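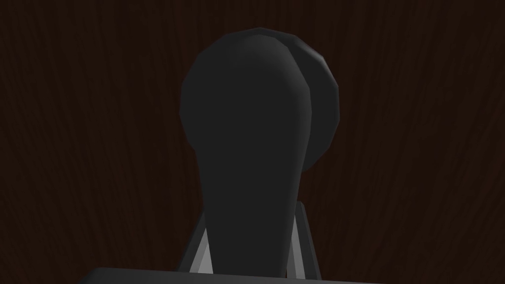
Render: gripper finger, dark wood grain

Re: [dressing-up] Group order for the April do

On Monday, March 30, 2020, Keegan Cormier wrote:
> Found the answer to our costume problem. Grerkix are selling
> an inflatable lobster suit called the Triten, one size fits all
> adults, and it has 1,292 reviews, nearly all of them glowing.
> Fan and battery pack included. It says it blows up in moments
> and stays up all night. If we get four together they knock the
> postage off. Shall I just put the order in? I can keep the box
> at mine until we have a new date.

Keegan,

Please don't put the order in yet. I've read that page twice and I come away knowing less about the suit than I did before I started. I'm happy to be a lobster. I'd just like to know what I'm paying for.

First, the reviews. I went through a good many of them and a fair few are talking about a pirate hat. One is plainly about a child's tutu. My guess is that the shop has lumped the reviews for everything it sells under each costume, so the total tells us how busy the shop is and tells us nothing at all about lobsters. The ones that do mention the suit mostly say it arrived quickly. Lovely, but so does a gas bill.

My other worries, in the order they came to me:

1. One size fits all adults. Which adults? The page gives no height and no chest measurement. You and I are both over six foot, and the last "one size" thing I bought ended halfway down my shins. On an inflatable that matters more, as the elastic at the ankles is what keeps the air in. If it rides up you go flat.

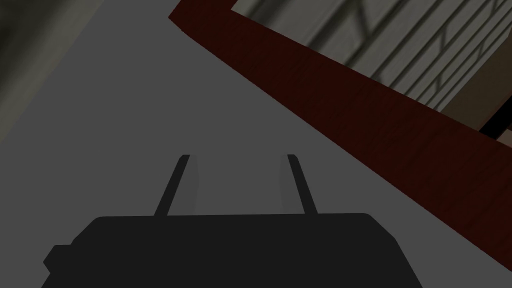 2. The fan. "All night" is a big claim for a battery pack when they won't say what batteries it takes. Is it two AAs or four? Do they come with it? "Battery pack included" could mean an empty plastic case with a switch on. I'd want a spare set in my pocket, except I can't find any mention of a pocket either.
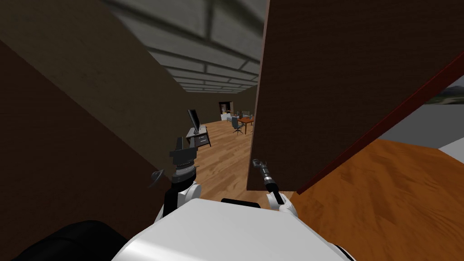 Render: white torso with an arm up on either side

3. The claws. In the one picture from the front they look like separate mitts. In the description they are "all part of the suit". If they're sewn on, how do you hold a drink, or pay for one, or get to the zip? I suppose you ask another lobster.

4. Sending it back. Unworn, in the sealed bag, within 2 weeks. So the moment you open it to find out whether it fits, it's yours. With no date for the do I'd call that a poor bargain, free postage or no free postage.

I did ring Ramasamy, where we hired the Romans from. They have a proper padded lobster made by Asance, with a real neck opening and arms that end where arms end. It's hire only and they have just the 2, so it won't cover all of us, and I gather it's warm in there.

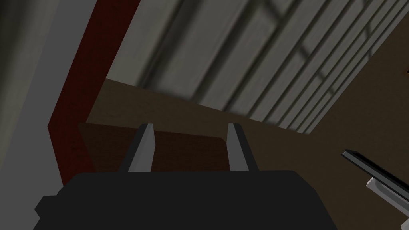 They wouldn't promise to hold them without a deposit – fair enough – but they did say the pair had been worn hard and mended, and they told me the chest size without my having to ask. I found that more convincing than any number of stars.

What I'd suggest is that you write to Grerkix and ask for the height range, the battery type and whether the claws come off. If they answer all of it I'll send you my share the same day and say no more. If they send back "Hi, thank you for your interest in our fun costume", we'll know where we stand.

And would whoever still has the trident from the Romans please bring it back. Yes, I know Romans didn't have a trident. It was on the list.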